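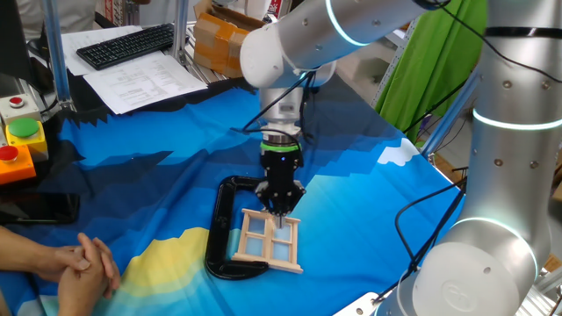

What does a salt marsh need to keep up with the water?
Mud, mostly. A marsh rises when the tide carries sediment in and the plants trap it, and if the supply drops off, the low parts turn into open ponds.

Speaker notes, Tustside Marsh restoration talk
2024-06-02

Slide 1. Title
Say thanks to the hosts. Mention that questions can come at any time.

Slide 2. Where we are
Tustside sits on the south bank of the estuary, downstream of Clalholm. It was diked for hay and later for cattle. The dike is still there for most of its length. Point out the old tide gate on the map, left of the road. People who walk the path will know it as the rusty one.

Slide 3. What the dike did
The land behind it dried out and sank. Peat shrinks when air gets in. The field is now lower than the marsh outside, so opening the dike all at once would give us a lake. Pause here, people usually want to ask about this.

Slide 4. The plan
We cut 2 breaches, one at each end, and dig a starter channel between them along the old creek line. The Prarnis channel survey is what we used to find that line. The total length of new channel is 900 meters. Spoil from the digging goes into low mounds for high-tide roosts — dunlin and willets need somewhere to stand when everything else is under water.

Slide 5. Plants
No planting in the first season. Pickleweed and cordgrass seed should come in on the tide. If the upper edge stays bare we will plant plugs there, 100 to a plot. Skip the species list if short on time, it is in the handout.

Slide 6. Monitoring
We have 10 sediment plates in the ground, read every January. Bird surveys at high and low tide. Fish by seine net in the channel. The Tomaszewski site upriver is our comparison, same soils and never diked.

Slide 7. What could go wrong
Sediment comes in too slowly. Invasive cordgrass gets in ahead of the native one. The north breach scours wider than we want, and the path has to move back. Be plain about the path, it will come up.

Slide 8. Access
The east path stays open during the work. The west side closes while the diggers are in. Dogs on a leash past the gate, all year — the sign is going to be replaced.

Slide 9. Questions
Leave the map up. Handouts are on the chair by the door. If someone asks about mosquitoes: standing fresh water is the bigger problem now, and daily tides should flush most of it.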